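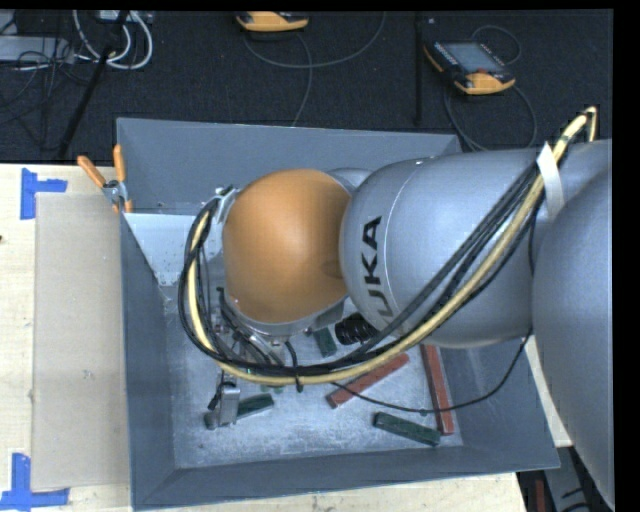 Baking prosphora at home

Our parish uses five small loaves for each Liturgy, and this dough makes seven, so a poor one can be set aside.

Mix 400 g of strong white flour with a little salt and dried yeast, then work in warm water until the dough is stiff. No oil, milk or sugar.

Knead for about 105 turns. Cut a base and a smaller top for each loaf, and wet the top of the base before joining them.

Flour the seal, press hard and lift it straight up. Prick the edges with a skewer – bubbles will spoil the cross.

Cool under a cloth. Baoshan Tan freezes hers in bags once they are fully cold.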